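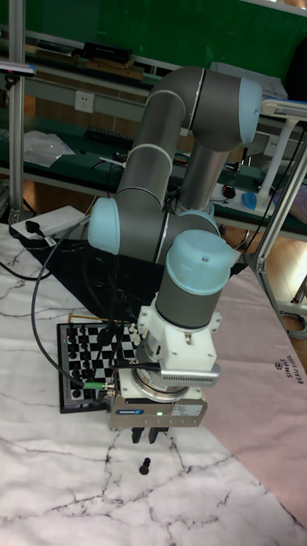 A small chessboard on the marble-patterned table, with the robot arm reaching down toward it.

I came home from my first December with Meireles, the youth program over in Fatodska, hoarse and completely in love with it! We had 133 kids sign up for the winter mentoring weeks (the year before it was 16), and I drove the van for four of them who live way out past Dedimness. They sang the whole ride, badly, and I sang too.

My favorite night was the supper. The teens planned it, cooked it and raised $1,168 for summer camp spots, and one girl who hadn't said a word to me all week got up and thanked every table. I cried into my rice. I've already signed up for spring.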